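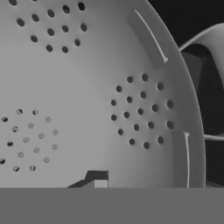
Perforated bowl, close view (computer rendering)

Civil-Military Relations, Unit 7
Inspections, Reviews and Visits to the Line

Reading for Wednesday: the Rurnell case packet, pages 1 to 14. Bring the worksheet on chain of command from Unit 6.

1. Terms

An inspection is a check of units against a standard: strength, equipment, supply, training. It ends in a written report, and somebody has to answer it.

A review is ceremonial. Troops parade, an official takes the salute, and there may be a speech. No finding comes out of it.

A visit to the line falls between the two. A minister or senior commander goes to a forward area, gets a briefing, meets soldiers and leaves. News reports often call this an "inspection." When you read one, look for what was checked and who wrote it up. If neither is mentioned, treat it as a visit.

2. Who travels

The makeup of the party is evidence. A minister alone with an aide suggests a political trip. A minister with the heads of all the services suggests that a joint operation is under way, or that the government wants others to think so. Note also who receives the party on arrival. Normally it is the commander responsible for the area. If a lower-ranking officer does it, ask why.

3. Audiences

The troops. Effects on morale are hard to measure. Soldiers may be glad of the attention, or they may have spent two days cleaning for it.
The public at home. Timing near an election or a budget vote matters.
The other side of the border. A visit can warn, reassure or do both.
Allies. Shared briefings and joint tours belong here.

4. Class case: the Drirkton crossing

This is the teaching case used in the packet. Rurnell keeps 3000 troops along its northern border, with a brigade headquarters at Drirkton. In February the defense minister flies in, spends 100 minutes on the ground and visits 2 outposts. The ministry statement says the minister "inspected units and received information on the latest situation." The Navaratnam Line, the older belt of positions to the east, is not on the route. A garrison of 769 is stationed there.

Points to work out before class:
Which of the three terms in section 1 fits the trip?
What does leaving out the Navaratnam Line tell a reader in the neighboring state? What might it tell the garrison?
The supply contract for the outposts is held by Udident. The firm's late deliveries appear in the brigade report (packet, page 9) and are missing from the ministry statement. Which document would you give more weight, and for what purpose?

5. Sources

Ministry statements are reliable for who went and where. They are weak on purpose. Local press often has better detail on road closures and arrival times. Unit reports, where released, are the best source on condition, but they come late.

Written answer, one page, due at the start of the next meeting. Cite packet pages in parentheses.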